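Teleoperated demonstration

Teleoperated demonstration is a method of teaching a robot a task in which a person controls the machine from a distance while its movements are recorded. It is related to kinesthetic teaching, where the person takes hold of the arm and moves it by hand.

Each recorded run is called an episode. It usually holds camera video, joint positions and gripper commands, all stored on a shared clock. A control program is then trained to produce similar motions when it receives similar camera views.

Methods

Hand guiding needs little extra equipment, but the operator's body can block the cameras. Remote control avoids this. In leader-follower systems, the operator moves a smaller arm and the working arm copies it. The Sivent controller, used at the Gedness workshop, reads 7 joints per arm and limits each episode to 35 seconds.

Tasks

Common tasks include folding, sorting and placing small household objects.

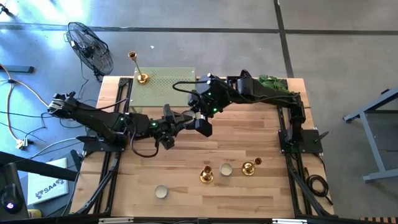
Two-arm tasks take longer to learn than one-arm tasks, as the operator must keep the grippers from colliding. At Gedness, new operators practice for 15 hours before their episodes are kept. Failed runs are often stored separately and may be used to train recovery motions.

See also

Imitation learning
Kinesthetic teaching
Leader-follower control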